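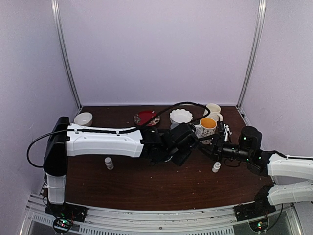

Both arms over the dishes, cable loop on the left one

zurcombe_laine wrote:
Okay, I need some opinions before I lose my mind. We run two arms on one table, dishes and mugs mostly, and the left one keeps faulting out when the wrist rolls back. It was fine all through November. Now I get a joint torque error, the arm goes limp for a second and then locks. Last time that happened it came down on a saucer, so now I have one less saucer. The log says run 352 was the first bad one. The right arm has never done it once. I swapped the wrist motor already (there goes my weekend) and got the same error 12 runs later. Anybody seen this?
– Laine Mets

tekafan2 wrote:
It's your cable. Look at that loop sticking out by the elbow and then the big arch down to the wrist! When the wrist rolls, that arch has to go somewhere, and I bet it pulls tight against the last clip. I had the same thing on our Teka cell and chased it for 2 months.

old_solder wrote:
Not convinced. A cable tugging on the wrist gives you a bit of drag, sure, but limp and then locked sounds like power dropping out. I'd be checking the connector at the base before touching any clips. What's the code?

zurcombe_laine wrote:
1811. The manual just says "joint fault, contact supplier." Super helpful.

old_solder wrote:
Yeah, we get 1811 at Vītola when the supply sags. Put a meter on it while it's moving, standing still won't show you anything.

tekafan2 wrote:
Or the cable is pulling on the connector and THAT's why the power drops. We could both be right, you know.

marrow_pie wrote:
Can I be the annoying safety person for a minute? An arm that goes limp over a table is bad enough with a saucer. Please tell me you aren't reaching in to move mugs while it's powered. The two grippers work really close together in that picture, and if the left one drops it could take the right one with it. Stop both arms on any fault, not just the one that threw it.

zurcombe_laine wrote:
Um. Right now only the faulting arm stops. I'll change that tonight, fair point. And I did reach in once, won't be doing that again.

old_solder wrote:
Stopping both is overkill for a torque warning, you'll never get a full run done. For 1811 though, yes, kill both.

marrow_pie wrote:
I'd still take a few ruined runs over a pinched hand, but it's your table.

zurcombe_laine wrote:
Update, 11 pm. Unclipped the cable near the wrist and rolled the joint by hand with the power off. It does go tight, right at the end of the roll! Gave it more slack and no fault so far, but I've only done a handful of slow runs. Meter goes on tomorrow. Does anyone know if the Zirport clips fit these covers? Mine are getting loose.

tekafan2 wrote:
They fit, but get the wider ones.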